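Posted September
By Titilayo Fashola

Handmade Bags, Unit 5: Lining, interfacing and handle attachment

These notes go with the Kalwood workroom sessions on soft bags. They assume that the outer shell from Unit 4 is cut and marked but not yet sewn. Bring the shell, the lining fabric and a fresh size 90 needle.

1. Grain and cutting

The lining is cut on the same grain as the shell. A lining cut off grain will stretch at a different rate under load and hang below the shell at the base corners. Press the lining fabric before cutting. Cotton that has not been washed should be cut only if the finished bag will never be washed.

Cut the lining slightly smaller than the shell. For the standard tote, take 5 mm off each side edge and 5 mm off the bottom edge, and leave the top edge alone. A lining cut to full size folds over on itself inside the bag and catches on keys and pens.

2. Interfacing

Three weights are stocked. Light woven fusible is used for quilting cotton where the bag should stay soft. Medium woven fusible is the default. Foam is used only for structured shapes and must be trimmed out of the seam allowance completely, or the machine will skip stitches at the corners.

Fuse with a press cloth. Hold the iron in place for 15 seconds, lift, and move to the next position with a small overlap. Do not slide the iron. Leave the piece flat until it is cool. Bubbles that show up later usually come from moving the piece while the adhesive was still soft.

Interface the shell, not the lining, unless the lining carries a zipper pocket. In that case fuse a strip behind the pocket opening only, extending 15 mm past the opening on all sides.

3. Pockets

Slip pockets are sewn to the lining before the lining side seams are closed. Set the pocket so that its top edge is at least 5 cm below the top edge of the lining. Backstitch both upper corners, then sew a small triangle at each one. A single line of stitching will pull out at this point before any other part of the bag fails.

For children's bags, make one wide pocket and do not divide it. Narrow divisions are hard for small hands to use and add bulk at the base.

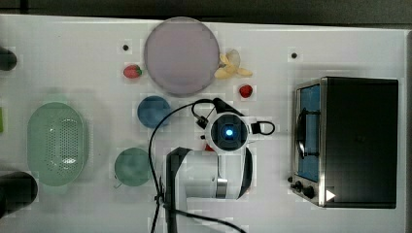 Titilayo Fashola

4. Handles

Handle strips are cut on the lengthwise grain. For a 25 mm finished handle, cut the strip 100 mm wide, press it in half lengthwise, open it, press both raw edges to the center crease and fold again. Topstitch both long edges in the same direction. Stitching them in opposite directions twists the strip, and the twist does not press out.

Webbing may be used in place of fabric. Plenell cotton webbing was used for the shop samples. Seal or zigzag the cut ends before pinning.

Attachment is by one of two methods:

a. In the seam. The handle ends are caught between shell and lining at the top edge. Leave 15 mm of handle above the raw edge and sew over each end three times inside the seam allowance. Suitable for light use.

b. Box and cross. The handle end is folded under and sewn to the outside of the shell with a square and two diagonals. Place a scrap of interfacing behind the shell at each position. This is the required method for anything meant to carry books.

Measure handle positions from the center line, never from the side seams. Side seams shift during construction - the center line does not.

5. Assembly order

Sew the shell sides and base. Box the corners. Repeat for the lining, leaving a turning gap of 15 cm in the base seam. Place the shell inside the lining, right sides together, match the side seams and sew the top edge. Turn through the gap, press the top edge, topstitch 5 mm from it and close the gap.

If the top edge ripples, check presser foot pressure before unpicking anything. On the Nirum machines the dial is inside the left cover. Set it to 5 for cotton and lower it for coated fabric.

6. Work to hand in

One lined tote with box and cross handles, and one handle sample in webbing. Pin your name to the lining. Chukwuemeka Afolabi will mark both pieces for stitch length, handle symmetry and corner depth. Handles that differ in length by more than 8 mm are returned for correction.

Unit 6 covers recessed zippers. Cut nothing for it in advance.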